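The Second Life of the Amber Cup
Jun 9, 2019

My grandmother kept four of them on the shelf above the sink, and as far as I know she never drank from one. They held toothpicks, rubber bands, a dead watch and, in the last year, a bunch of parsley. They were pressed glass, the color of weak tea until the sun hit them, and then for ten minutes every morning the whole wall went orange.

I thought about those cups for the first time in years last October, in the back of a secondhand store in Felevar, where I had gone to get out of the rain. There were two boxes of them under a table. Diamonds, hobnails, sunbursts, thumbprints, ribs, a fat one with grapes. I bought six and carried them home on the bus in my lap, and I have been a bore on the subject ever since.

So this is a story about patterned cups, and about how much there is to know once you start looking! I had no idea. I figured somebody made a cup and then cut the diamonds into it, which is true of the expensive kind. With cut glass, a person holds the piece against a spinning wheel and grinds every groove by hand, then polishes each one, and a good cutter can tell by the sound whether the angle is right. Pressed glass gets its pattern all at once. A gob of hot glass is dropped into a metal mold, a plunger comes down, and the diamonds are there when the mold opens. You can feel the difference with your thumb. Cut edges are crisp enough to be almost unpleasant. Pressed edges are soft, like the corner of a used bar of soap.

Both came from the same wish, which was to make light do something. A smooth cup lets light through and that's the end of it. Put facets on the outside and each one catches a different piece of the room — a window here, a lamp there — and when you move your head they all change places.
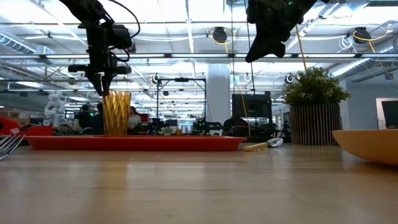 Diamond facets in gold, with the yellow and amber highlights that collectors chase.

Raili Ahonen taught me most of what I know. She runs the Fekico, a small museum of household goods in what used to be a feed store, and she has 2127 drinking vessels in the catalog, with more in crates that she hasn't gotten to. I went for an hour and stayed until she turned the lights off. She lets you pick things up, which I loved. She handed me a heavy ribbed mug, told me to close my eyes, and asked which side the mold seam was on. It took me three tries.

"People bring me one cup and apologize for it," she told me. "They say it's only kitchen stuff. Well, so is everything in here."

Her favorite case is the one by the stairs, where she has put the same diamond pattern in every material she could find. There is glass, of course, and tin, and a pottery version with the diamonds gone mushy under the glaze. There is plastic, a lot of plastic, from picnic sets and party stores. I expected her to be snobbish about the plastic and she isn't at all. The patterns traveled, she says, and the cheap ones traveled farthest. A shape that once took a cutter most of a day ended up in a picnic basket, where a kid could drop it down the porch steps and then go get it and fill it with lemonade again.

Gold is its own subject. Real gilding on a cup is thin and it wears off at the lip first, exactly where you'd want it to stay, so an old gilded cup often has a bald ring around the top and a perfect foot. Then there are glass colors that run from straw to honey to something close to root beer, and metallic coatings, and paints. Raili has a drawer of broken pieces just for teaching this. She tipped them out on a towel and had me sort them. I got most of them wrong and had a wonderful time.

The pattern names could fill a book, and in a way they have. The one everybody at the museum uses is the Abdelaziz, a spiral-bound guide with 2336 patterns drawn in pencil, each the size of a postage stamp. It has been out of print for ages and Raili's copy is held together with packing tape. What I like is that half the names are argued over in the margins. One sunburst has three different names in three different inks. A diamond with a dot in the middle is listed as Fislow, and beside it somebody has written, very firmly, NO.

If you want to start, start at the kitchen end. The fancy pieces are behind glass and will cost you 400 dollars before you've learned anything. My six cups came to 23 dollars, and the one I like best has a bubble in the base. Take them to a window. Turn them slowly. Run a finger up the side to find the seam, then look at the rim, which tells you how much the thing got used. Wash old ones by hand in lukewarm water, and please don't stack them, even if they look as though they want to be stacked. Patterned cups wedge together and then you have one tall cup and a bad afternoon.

I asked my mother what became of the four from the kitchen shelf. She thought my aunt had them. My aunt thought my mother did. Then in March my cousin sent me a message saying she'd been keeping pens in one since college, and was it the kind I'd been going on about?

It was. She won't sell it to me.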